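# How a Laundry Robot Gets Built

A team at the Urbridge shared workshop is building Tarkano, a robot that does laundry. Makis Pappas writes its code.

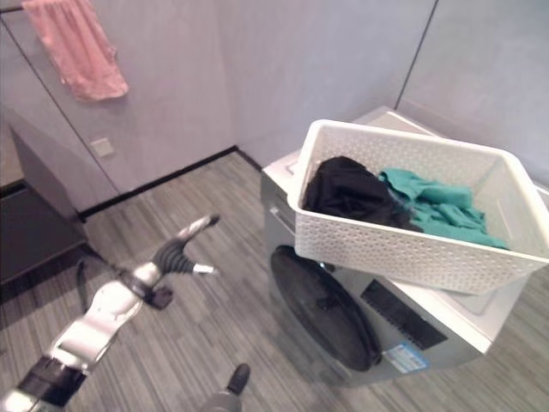 Each arm has motors at its joints. A computer tells every motor how far to turn. 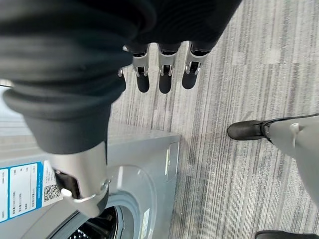 Fingers need grip - smooth metal slides on cloth. The black pads on the fingertips are for holding things. Each finger has its own hinges, much like your knuckles.

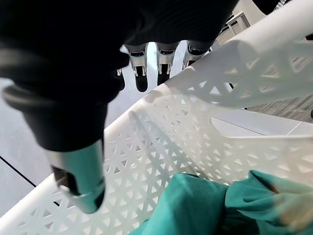 The code runs in small steps: reach, close, lift. Version 12 is next.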